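**From the Firkell Foreign Affairs Circle, September 6, 2024**

Well, friends, what an evening we had on the ceasefire talks! I had set out 28 chairs and we ended up borrowing more from the room next door, and even then a couple of you stood by the coffee urn the whole time (thank you for being such good sports about it). Neelam Tiwari spoke first, and she walked us slowly through the last three rounds of negotiation, who sat down with whom, and why the prisoner lists keep holding everything up.

I'll admit I had always pictured diplomacy as a lot of handshakes and flags, so it did me good to hear how much of it is people in hotel rooms arguing over the order of two paragraphs.

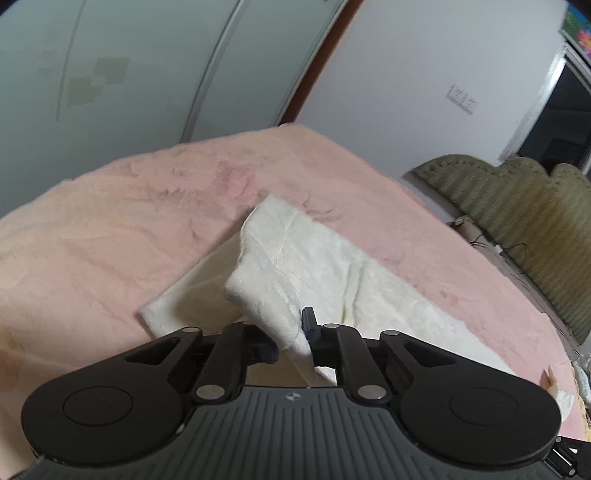 Shabani Were then took the other side, and took it well, I thought. He wondered aloud whether our envoys should set a firm deadline and walk away if it passes. That got us going, and questions ran 55 minutes, right up until the lights were being switched off in the hall!

In October we turn to grain shipments and sanctions, which several of you have been asking for since spring. Shabani is putting together the reading, and if you'd like it on paper, please let me know early, as the printer at Moment is slow and so am I.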